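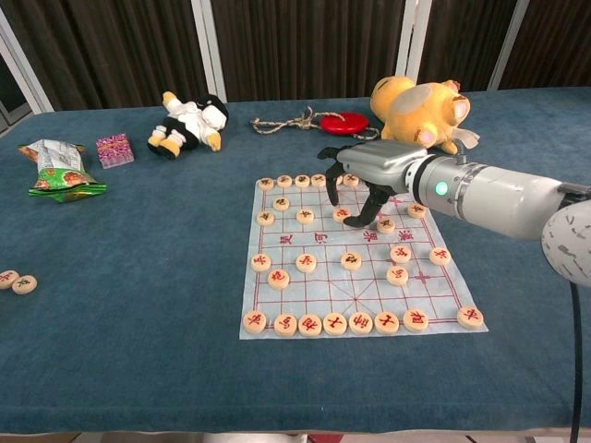 Hurnavcombe Xiangqi Set with Flat Sheet Board

Trivomeck Tabletop Games, Club and Classroom Range

The Hurnavcombe set is a full-size Chinese chess (xiangqi) set supplied for clubs, libraries, schools and community rooms. It consists of round wooden pieces and a printed sheet board that lies flat on the table. The set is intended for regular use by players of all ages, including those who are learning the game for the first time.

The board

The playing surface is a pale blue-white sheet printed in thin red lines. The palace at each end is marked with diagonal lines, and the starting points for the cannons and soldiers carry small corner ticks. The river runs across the middle of the board, with a row of red Chinese characters in a handwritten style.

The sheet has no frame and no center fold. It may be placed on any level surface. For longer sessions Trivomeck recommends a felt tablecloth, which keeps the sheet from sliding and softens the sound of the pieces. Tablecloths are sold separately under the Ernach name in several colors.

Before first use, the sheet should be unrolled and left under a flat weight overnight. Slight unevenness at the edges is normal and does not affect play.

The pieces

Each piece is a beige wooden disc with a Chinese character on its upper face. The pieces are flat and can be slid or lifted. A complete set contains the standard complement for two players: one general on each side, with advisors, elephants, horses, chariots, cannons and soldiers.

The characters follow traditional forms. Beginners who do not read Chinese may request the Ó Conaill reference card, which gives the name and movement of each piece in English. The card is included at no charge with orders from schools and public libraries.

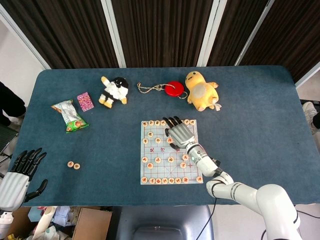
Sheet board and wooden pieces on a blue-gray felt tablecloth, with soft toys beside the board.

Use in family and children's rooms

The set is suitable for shared tables where games are kept together with toys and other activities. A clear space should be left on two opposite sides of the board so that captured pieces can be set down within reach of each player. Food and drinks should be kept off the sheet. The printed surface is not waterproof, and grease marks cannot be removed.

The pieces are small enough to present a choking hazard and the set must not be given to children under three. Children between the ages of three and 7 should play with an adult present.

Care and storage

Wipe the pieces with a dry cloth. Do not soak them or use household cleaners. The sheet may be dusted with a soft brush and should be rolled with the printed side facing outward. Do not fold the sheet, as creases will prevent the pieces from sitting level. Store the set away from radiators and direct sunlight.

At the end of each session, the pieces should be counted back into the bag. Replacement pieces are available individually. When ordering, state the character required and the side to which the piece belongs.

Ordering information

The Hurnavcombe set is supplied to institutions by direct order. Item numbers are as follows:

HX-400 Complete set: board, pieces and cotton bag
HX-500 Complete set with Ernach felt tablecloth
HX-1000 Replacement sheet board only

Orders received before noon are processed on the same working day. Institutions that require sets for the start of the school year are advised to place their orders before August. Unused sets may be returned in their original packaging within the period stated in the terms of sale. Replacement pieces cannot be returned once the inner packet has been opened.

Related items: Ernach felt tablecloth; Ó Conaill reference card; cotton storage bag; replacement pieces.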